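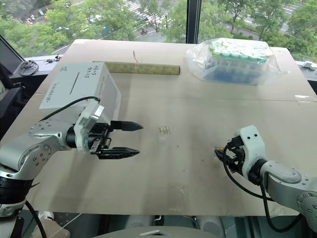
*The table with the white box, the paper-wrapped tube and the bag of small capped tubes*

## How do I get old tape residue off a beige tabletop?

Our sorting table has a strip of clear tape stuck along the seam near the right edge, plus scuffs and smudges all over. I peeled some other tape off in May and it left a gummy line. I don't know what the top is made of. What's safe to use?

– Halina Dudek

**2 answers**

**Edmund Kurek**

Warm the tape with a hair dryer on low for 10 seconds or so and pull it back flat against itself. For the gum, put a little 70 percent rubbing alcohol on a cloth. Try it under the table edge first. If color comes off on the cloth, stop and use dish soap. Don't let liquid sit in the seam. Move the box first too, alcohol can smear handwriting.

*Halina Dudek:* Soap got the smudges. Trying alcohol on the gum tonight.

**Teresa Guerreiro**

I use cooking oil and then soap. The scuffs probably won't come out, mine didn't.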